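Put the Recap Back in the Front of the Book

By Iona Imrie

Print | E-mail
40 shares

I bought the third volume of Kirsty MacLeish's Priria on the day it came out and stopped reading it on page 12. I liked the second one a great deal. The trouble was that a man named Orrec walked into a room, everyone in the room stood up, and I had no idea who he was.

The book didn't tell me. It assumed I knew. I had read the second volume four years earlier, in a week when I had the flu, and what I remembered was a siege, a drowned library, and somebody's sister who turned out to be working for the other side. I went to the shelf, got the second volume down and looked for Orrec. He dies in it, or seems to. That was clearly meant to be a big moment on page 12 and I had missed it completely.

My argument is a simple one. Any fantasy novel that continues a story from an earlier book should open with a summary of that earlier book. Two or three pages will usually do. It should be printed in the book, before the first chapter, and it should be written by the author or by someone who has read the thing with care. This used to be fairly common, and it still happens here and there, but most of the sequels I have picked up in the past few years go straight from the map to the prologue.

The series that come out now are long. The third Priria is 979 pages in hardcover. The two before it are shorter, though nobody would call them short. A reader who wants to start the new one properly prepared has to reread both, and that is a month of evenings for most people with a job. Some readers love doing this. I have friends who reread a whole series before each new volume and look forward to it. But a publisher can't sensibly build a book on the idea that every buyer will do the same, and I don't believe publishers think so. I think they mostly haven't considered it.

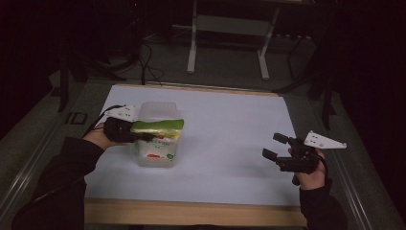 The usual reply is that a good writer will work the reminders into the story. Characters will mention what happened. Somebody will look at a scar and think about how they got it. I understand why this is the accepted advice, and in the hands of a careful writer it can be done well. It is also the reason so many second and third volumes have such poor opening chapters. People tell each other things they both know. A queen reflects for half a page on the treaty she signed at the end of the last book, on the same morning she is supposed to be running for her life. The person who has just finished the previous volume is bored, and the person who read it four years ago still doesn't have enough to go on.

A recap takes that load off the story. The chapter can start where it needs to start. MacLeish opens her third volume at full speed, with none of that padding, and if I had known who Orrec was I would be praising her for it. She is writing for a reader who remembers everything. I would like the book to make me into that reader before it begins, and two pages would have done it.

I put this to Gavin Halliday, who edited fantasy at Brivico for a long stretch and now works for himself. He had three objections, and I'll give them in the order he did.

The first was cost. Extra pages mean extra paper, and a very thick book is already near the limit of what the binding will hold. I accept that this is real. I also notice that the third Priria has a page of acknowledgments in small type, a list of other titles from the same publisher, a sample chapter from a different author's novel, and a blank page at the end. The sample chapter alone runs longer than any recap I am asking for. If there is room to sell me something else, there is room to help me read what I bought.

His second objection was that a summary at the front tells a browser in a bookstore that this isn't the first volume, and some of those browsers will put it down. That may be true. I'm not sure I want a publisher's help in getting people to buy the third volume of something by mistake. The person who does that goes home, gets lost in the first chapter and decides they don't like the author. Covers are already bad enough on this point. I have spent real time in stores turning a book over and over to find out which number it was, and finally found it on the copyright page.

The third was the one he cared about most. Authors hate writing them. A summary makes a book sound silly. You take several hundred pages in which every choice was worked over, and you boil it down to "Tamsel steals the crown and gives it to the river people, who are angry about this." He told me he had one author who sent back three drafts of a recap, each longer than the one before, and then asked for the whole thing to be dropped.

I have some sympathy. I have tried writing plot summaries for reviews and they come out flat. But a recap has a humble job. The reader who needs it has already had the real thing, with the weather and the speeches and the long walk through the mountains. The summary only has to bring it back. "Tamsel steals the crown" is a dull sentence to a stranger. To me it brings back the whole night on the roof.

Length matters, though. The worst recap I know is in a paperback edition of Sisay, the canal-city books, where the summary of the first volume goes on for so long that it has its own subheadings. It includes a subplot about a grain tax that never comes up again. Whoever wrote it was plainly afraid of leaving anything out. A recap should cover what the next book needs and stop. That means the person writing it has to have read the next book too, and this is where a lot of them go wrong. They get written from the old book, in the order things happened, as if for a school report. Orrec may only be in a few scenes of volume two. He belongs in the recap anyway, since he walks through a door on page 12 of volume three.

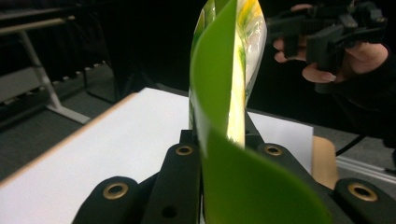
Translated books are often better about this than ours. Peter Michalík, who has translated a good deal of English-language fantasy, told me he has written summaries for several series where the original had none. The gap between volumes can be even longer in translation, and sometimes the rights have moved to a new house in between, so the first book is hard to find at all. His publishers regard a page or two of summary as ordinary good manners. He writes them last, after the new volume is finished, and he keeps a list as he goes of every place where he had to look something up. If he had to look it up, he figures, so will the reader. I can't think of a better method, and I'd recommend it to any editor.

He made another point that hadn't occurred to me. Names are harder to hold on to than events. Readers will remember for years that a general betrayed the city. They will forget by the following week what he was called. So a recap that says "Varrin betrays the city" is less use than one that says "Varrin, the general who commanded the east wall, betrays the city." It's a few more words and it does much more work.

This is also why I don't think a character list is good enough on its own. I like a character list. I use it. But most of them are arranged by family or by kingdom, and they tell you that Orrec is "a lord of the Salt House." That tells me where he sits at dinner. What I needed was that he had gone off the bridge with the lantern in his hand and that everyone thought he was dead. A list can't easily say so without spoiling the earlier book for anyone who glances at it, and so the lists stay vague. A recap clearly marked "The story so far" has no such problem. People who don't want to know can turn the page.

Then there is the internet. Whenever I complain about this, someone tells me that I can look it up. I can, and on page 12 I did. I typed in Orrec's name, and the first result told me what happens to him at the end of volume three. The fan sites are written by people who are up to date, for people who are up to date, and they are very good at what they do. They are a terrible place to go when you are halfway through something. I would now rather stay confused than search for a character's name, and I suspect many readers have learned the same lesson in the same way.

Audiobook listeners have it worse, as they can't even flip back easily. Nouhaila Samir, who sells books and listens to them on her drive to work, says she has given up on continuing series unless the earlier volumes are still fresh. She will wait until a series is complete and then take it all at once. A lot of readers now say this, and it worries publishers, who need people to buy volume one in order to pay for volume two. I don't claim a recap would fix it. Plenty of readers wait because they have been burned by a series that was never finished, and no summary will help with that. But some wait because picking up the thread again is so much work, and that part could be fixed at almost no expense.

Womero, a small press I have praised here before for its paper and scolded for its cover art, prints a recap in every continuing volume as a matter of house style. They are unsigned and short. The tone is dry. I read one in June before starting a book whose predecessor I could barely remember, and by the bottom of the second page I was ready to go. I had the names and I knew who was angry with whom. The first chapter had a reunion in it and I was pleased to see both of the people in it again, as the author intended.

As for Priria, I did go back and reread the second volume. It took me a while. It's better than I remembered, especially the drowned library, and I don't regret the time. I started the third again last Wednesday and got past page 12 without any trouble. When Orrec came through the door I stood up too, more or less. But I had a free stretch and a stubborn streak, and the copy I had already paid for sat on the table the whole time with a bookmark near the front. MacLeish has said there is a fourth volume coming. I hope someone at her publisher will ask her for two pages, and I hope she says yes.

Print | E-mail
2 comments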